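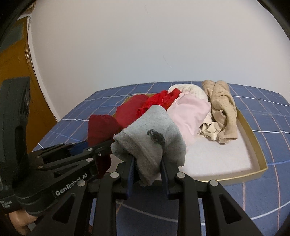 **Week 3: Wool, felting, and why fibers grab each other**

Welcome back, everyone, and thank you for the lovely swatches you left on my desk on Wednesday. I've read through the tags and most of you are getting the hang of telling a carded yarn from a combed one (if you aren't yet, don't worry, it took me a good long while too).

Today we're on the surface of the fiber. A wool fiber is covered in tiny overlapping scales, a bit like shingles on a roof, and they all point toward the tip. Rub it one way and it slides nicely, rub it the other way and it catches. Put a whole lot of fibers together with warm water, a little soap and some agitation, and they creep along each other and lock up. That's felting, and it's why a sweater can go into the wash fitting you and come out fitting your niece!

Pilling is a cousin of this, but please keep the two apart on the quiz. Pills start when rubbing works loose ends up out of the yarn and tangles them into little balls. Short fibers and loosely twisted yarns do it most. Heels, cuffs and underarms get it worst. On a pure wool fabric the pills often wear away by themselves, while nylon or polyester in the blend is strong enough to hang on to them, so they stay and stay.

**For the lab**

- Bring one knit item you don't mind sacrificing.
- Cut 3 squares, wash one cold, one warm, and leave one alone.
- Rub each square for 8 minutes against the Drellov cloth.
- Grade the pills on our usual scale, where 5 is clean and 1 is dreadful.

The Pondora samples are in the tall cabinet, drawer 14. Put them back in order, please, as the evening section uses them too.

**Reading:** Jasińska handbook, the chapter on finishes, up to page 398. Skip the dye tables, we'll get to those later on.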